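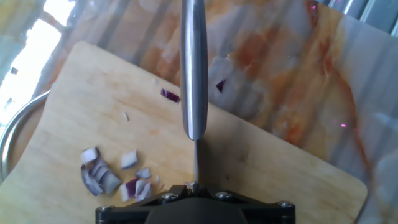 도마 위로 곧게 세워진 스테인리스 손잡이의 주방용 칼.

디제이용 음원 분석 서비스 올라턴(Olarton)이 4월 개편에서 '자동 조성 판별' 기능을 유료 요금제의 중심에 놓았다. 곡을 올리면 조성과 BPM을 읽어 내고, 이어 틀기 좋은 곡을 점수순으로 늘어놓는 방식이다. 회사는 새 엔진이 "숙련된 귀와 같은 수준"이라고 홍보한다. 그런데 그 귀가 누구의 귀인지는 발표 자료 어디에도 적혀 있지 않다.

회사가 내놓은 근거는 자체 시험 한 건이다. 80곡을 골라 사람이 붙인 조성과 대조했다고 하는데, 곡 목록은 공개하지 않았다. 장르 구성도, 누가 정답을 정했는지도 알 수 없다. 멜로디가 뚜렷한 보컬 하우스만 모았다면 어떤 프로그램이든 성적이 좋게 나온다. 베이스 한 음이 몇 분씩 이어지는 테크노나 중간에 조가 바뀌는 디스코 편집본이 얼마나 들어갔는지가 관건인데, 문의에 대한 답은 "다양한 곡을 포함했다"는 한 줄이었다.

음반 가게 도브레(Dobre)를 운영하는 루산드라 벌란은 가게에서 자주 트는 12인치 음반의 음원 19곡을 직접 넣어 보았다. 그중 3곡은 같은 파일을 다시 올렸을 때 조성이 다르게 나왔다고 한다. "틀리는 건 그럴 수 있어요. 근데 같은 파일인데 답이 바뀌면 그걸 보고 뭘 고르라는 건지 모르겠네요." 올라턴은 이에 대해 서버 업데이트 도중 생긴 일시적 현상일 수 있다고 했지만, 언제 어떤 업데이트가 있었는지는 밝히지 않았다. 물론 한 가게에서 해 본 시험으로 서비스 전체를 평가하기는 어렵다. 그 점은 회사의 자체 시험도 마찬가지다.

BPM 쪽은 사정이 낫다. 일정한 드럼 머신 박자로 만든 곡에서는 이용자 불만이 드물다. 다만 사람이 연주한 옛 녹음에서는 실제 속도의 절반이나 두 배로 표시되는 오래된 문제가 그대로 남아 있다. 개편 안내문에는 이 문제가 '개선됨'으로 분류돼 있으나 무엇이 얼마나 나아졌는지 수치는 없다.

추천 점수도 따져 볼 대목이다. 조성이 맞는다고 두 곡이 어울리는 것은 아니다. 클럽 킬톰(Kiltholm)에서 음악을 트는 보그단 오누는 "숫자만 따라가면 밤새 같은 색깔의 곡만 나온다"며 점수 칸을 아예 숨겨 놓고 쓴다고 했다. 반면 같은 곳에서 트는 안카 지타루는 처음 듣는 곡을 추릴 때는 쓸 만하다는 쪽이다. 그 역시 유료로 바뀐 뒤에도 계속 쓸지는 정하지 못했다.

경쟁 서비스 플랄게이트(Plallgate)는 비슷한 기능을 아직 무료로 제공한다. 정확도가 더 높다는 증거는 이쪽에도 없다. 플랄게이트의 이리나 호도로아거는 비교 시험을 할 계획이 있느냐는 질문에 "검토 중"이라고만 답했다.

올라턴의 기존 이용자는 이달 말까지 종전 요금으로 새 기능을 쓸 수 있고, 이후에는 자동으로 상위 요금제로 넘어간다. 원하지 않으면 계정 설정에서 직접 해지해야 한다. 이 안내는 발표문 맨 끝, 개발진 감사 인사 다음에 실려 있다.

글 루산드라 기처

문의 및 정정 요청: 편집부 | 무단 전재 및 재배포 금지 | 맨 위로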